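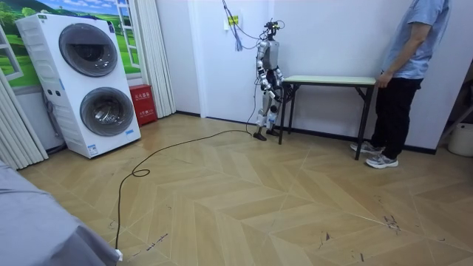
Home | News | Events | Contact

Fresh Wrists and a Longer Lead for the Hevbridge Humanoid

Friday, November 2, 2018

Print | E-mail this story

I dropped in on the Skendamach folks in Hevbridge this week, and they were in the middle of service day for their walking robot – the silver-white one with the dark gripper that a lot of you asked me about in February.

It gets looked after every 336 hours of running time, and Kgomotso Pretorius keeps the log. She goes over the arms first, then the knees, then all those thin blue and white wires that come down the wall to the head (her least favorite job, and I can see why!). This time 3 connectors got swapped and the right wrist was given a new bearing from Matos, the parts shop over in Odov. The old one had started to click.

The robot gets parked with its feet side by side next to the folding table, and then the arm is sent out toward the table edge and back, 40 times, with somebody standing at the far end to watch it. I lasted four rounds before I went looking for coffee.

The other change is the long black cable on the floor. Gonzalo Calvo put in a longer one so they can turn the machine without unplugging it, and he wants it taped down along the wall before the next visit. "I've tripped on it twice already," he told me.

Evie Penrose is taking questions about the robot at the front desk, and the next service is penciled in for later this month.

Back to News | Print | E-mail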